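Informe de avance del proyecto Nelik
Demostraciones manuales para tareas de recogida en entornos domésticos
Noviembre de 2022

1. Situación general

El proyecto sigue el plan acordado en marzo con el programa Kallio. En este periodo hemos trabajado casi por completo en la segunda tarea, guardar objetos pequeños en una caja abierta, y hemos dejado la primera (doblar paños) en mantenimiento. El número de demostraciones grabadas asciende a 3.076. De ellas, las correspondientes a la segunda tarea ya han pasado la primera revisión; las demás se revisaron antes del verano y no han cambiado.

El método es el mismo que describimos en la propuesta. El operador lleva una pinza en cada mano y realiza la tarea como quiere que la repita el brazo. La trayectoria, la apertura de los dedos y las imágenes se guardan juntas y se revisan al final de cada jornada. No hay teleoperación en esta fase – queda reservada para corregir al robot una vez entrenado.

2. Trabajo sobre superficies blandas

La propuesta hablaba de mesas y estanterías. Después de las primeras pruebas en la vivienda de Skumstead decidimos incluir también la cama, con la ropa sin estirar. El tejido cede bajo los dedos, y el operador tiende a presionar más de lo necesario cuando el objeto es ligero. Ese exceso queda registrado y el modelo lo aprende, de modo que hemos pedido a los operadores que bajen más despacio en los últimos centímetros.

Los objetos se eligieron por su dificultad: peluches, plumas, cajas de cartón que resbalan, piezas redondas. Los de pelo largo son los que peor se comportan, ya que el borde visible del objeto no coincide con el punto en que los dedos encuentran resistencia. 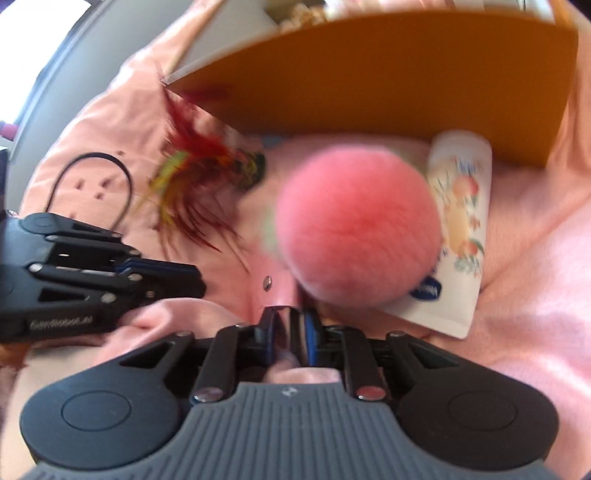 Benedek Hajdu pidió que constara una objeción en este punto: a su juicio, las demostraciones con objetos de pelo deberían grabarse a la mitad de velocidad, aunque eso reduzca el número de tomas por jornada, y las que ya existen con movimiento rápido no deberían mezclarse con las demás sin una etiqueta propia.

Hemos aceptado la segunda parte. Las tomas rápidas llevan desde ahora una etiqueta y pueden excluirse del entrenamiento. Sobre la velocidad no hay acuerdo todavía. Una persona que recoge una habitación no se mueve tan despacio, y el programa nos pide expresamente movimientos naturales. Proponemos grabar 2 series cortas, una lenta y otra normal, con los mismos objetos, y comparar.

3. Protocolo de grabación

El protocolo quedó cerrado tras varias versiones. Resumimos los puntos que han cambiado respecto al informe anterior:

Punto de partida. En la variante «guardar», la caja comienza vacía y los objetos se amontonan junto a ella, sin separarlos. Antes los colocábamos en fila, y el modelo aprendía a recorrer la fila.

Uso de las dos manos. Ambas pinzas permanecen cerca de la zona de trabajo durante toda la toma, también cuando una de ellas no interviene. Si el operador la retira, hay que repetir la toma.

Dedos abiertos al acercarse. Cada aproximación se hace con los dedos separados y se cierra solo sobre el objeto. Los cierres en el aire se marcan como error. 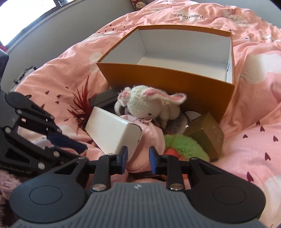
4. Incidencias

Perdimos 7 jornadas de grabación. La mayor parte se debió a un desfase entre los relojes de las dos pinzas, que Plarel resolvió con una actualización de su programa de captura. Los datos afectados no se han recuperado y no figuran en el total indicado al principio.

También hemos encontrado un problema de variedad. Los operadores con más práctica acaban resolviendo la tarea siempre igual: primero lo grande, después lo pequeño. Para evitarlo, el orden se sortea antes de cada toma y se lee en voz alta. El ritmo baja un poco, pero las trayectorias son claramente más distintas entre sí.

Una parte de las tomas se graba ahora con la caja a medio llenar. Nos interesa que el modelo reconozca un estado intermedio y continúe desde él, sin depender de haber visto el comienzo. 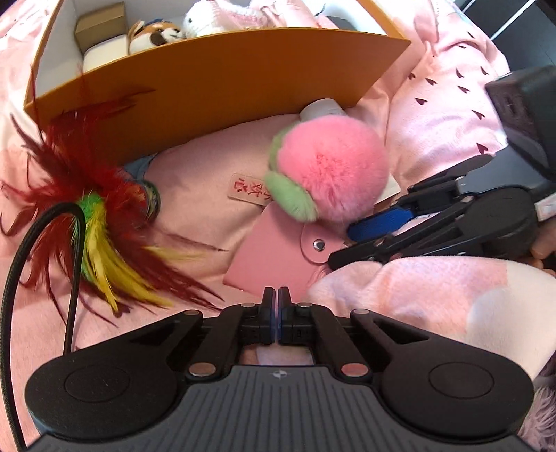

El coste de estas tomas es bajo, puesto que no hace falta recolocarlo todo entre una y otra, y pensamos aumentar su proporción. Queda por decidir cómo etiquetar los objetos que sobresalen del borde: por el momento se consideran guardados si se sostienen solos al soltar los dedos.

5. Próximo periodo

Terminar la comparación entre series lentas y normales, con revisión a cargo de Hajdu.
Entrenar la primera política de la segunda tarea y probarla en el brazo, en el laboratorio.
Volver a Skumstead con el brazo si la prueba anterior da resultados aceptables.

No solicitamos cambios en el presupuesto. Sí pedimos trasladar a la partida de personal lo que quedó sin gastar en desplazamientos – el detalle va en la hoja adjunta – para cubrir las horas de revisión, que en la propuesta se calcularon por debajo de lo necesario.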